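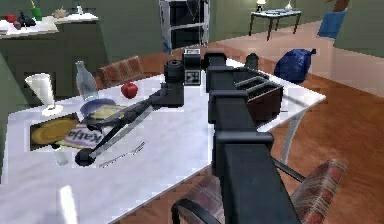
Ticket 293: Exhibition listings dropping off the Grasonwood visitor centre page
Product: Trenura Listings, hosted
Reported by: Grasonwood Visitor Centre, front desk
Assigned to: Gitau Mrema
Priority: Normal
Status: Resolved, monitoring

Summary
Gallery exhibitions entered with an end date disappear from the public "What's on" page one day early. The hedgerow watercolours show was affected first. Visitors telephoned to ask whether it had closed. Guided walks and talks are not affected.

Fri 19 January, 09:12
Report received. The desk confirms that the exhibition record still shows as Published in the admin view. The public page and the lobby screen both omit it. The printed leaflet is generated from the same feed and has not been checked.

09:40
Opened the record. Start and end dates are correct. End time is blank, as it is for all gallery shows, because the gallery keeps the centre's own opening hours. Copied the record to the test site and got the same result.

10:05
Compared with a guided walk on the same end date. The walk has an end time filled in and displays properly. Added an end time of 16:30 to the test copy of the exhibition. It reappeared after the cache was cleared.

10:20
Cause looks to be the handling of a blank end time. The feed reads it as 00:00 on the closing date, so the listing expires before the centre opens that morning. Asked the desk whether this had happened to earlier shows. They think so, but the last day is usually quiet and it may have gone unreported.

11:30
Checked the import log. Out of 97 current records, all the gallery entries have a blank end time. The form stopped requiring the field when the Mercado template was installed. Older entries made under the Stikia template have 23:59 filled in by default.

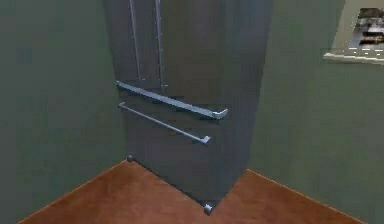
11:55
Workaround sent to the desk: enter 23:59 as the end time on every open exhibition, save, then use Clear cache on the Tools tab. Do not change the end date itself, or the leaflet will print the wrong day.

13:15
Desk reports that the watercolours are back on the website but not on the lobby screen. The screen polls every 60 minutes. Asked them to wait for the next poll and not to restart the player, which loses the opening hours slide.

14:22
Desk confirms lobby screen correct. The artist's name is cut short on it. That is a separate fault in the title field and has been logged under its own number.

15:10
Patch applied to the test site. A blank end time is now treated as 23:59 for any record of type Exhibition. Ran it against a batch of 1000 dummy records with mixed end times. No early expiries. Records of type Walk and Talk still need an end time, and the form now says so.

16:05
Patch applied to the live site. Removed the manual 23:59 from one exhibition as a check; the listing stayed up.

Outstanding
Leaflet export to be checked by the desk before the February print run.
Ticket to stay open until the watercolours close, then to be closed by G. Mrema if the listing remains up through the last day.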